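Chapter 4
Sorting and Grouping

What this chapter covers

4.1 Choosing a rule
4.2 Groups inside groups
4.3 Things that fit nowhere
4.4 Recording a sort
4.5 Review

Words to know: set, member, rule, category, overlap, remainder

Every kitchen is sorted by somebody. Spoons go in one drawer and pans go on one shelf, and the person who put them there had a rule in mind even if it was never written down. When a new person starts cooking in that kitchen, the rule has to be worked out again by opening doors.

Muchen Hou ran the supply room at the Pirine cooking school for 14 years. The room held 300 items when she started. The person before her had sorted them by size, with large things low and small things high. Hou sorted them again by use. Everything for boiling went on one wall and everything for baking on another. A saucepan that had been next to a mixing bowl was now next to a strainer. None of the items had changed. Only the rule had changed, and with it the members of each group.

In this chapter we will use a small collection in place of a full supply room. It is made up of toy vegetables and a few household things. A small collection is easier to sort several ways, and the mistakes are easier to find.

A saucepan makes a good boundary for a first sort. The rule is "in the pan." A thing is a member of the set if it is in the pan, and it is not a member if it is on the table. Color, shape and kind do not matter under this rule. If the carrot is moved from the table to the pan, it joins the set, and it is still a carrot.
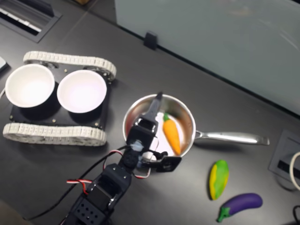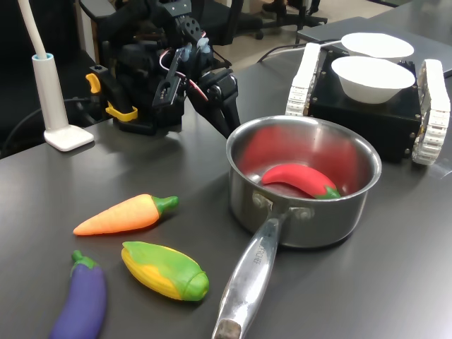
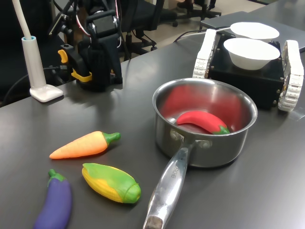
Figure 4.1. A saucepan and toy vegetables on a gray table. The carrot is in the pan in the first picture. The red chili pepper is in the pan in the second and third.

Write down the members of the set "in the pan" for each part of Figure 4.1. Then write down the toy vegetables that are on the table. Keep both lists. You will need them again in Section 4.4.

4.1 Choosing a rule

A rule must let you decide about each thing without guessing. "Orange" is a usable rule for the toy carrot. "Nice" is a poor rule, as two people may give two answers for the same thing.

Some rules need more care than they seem to. Take "green." The carrot has a green top, and the eggplant has a green cap. If the rule is "has some green on it," both are members. If the rule is "mostly green," neither one is. Before you sort, write the rule out in full and try it on 2 things that look hard to place.

Exercise 1. Empty one kitchen drawer onto a table. Sort what you find by material, then put it all back together and sort it by use. Which things kept the same neighbors?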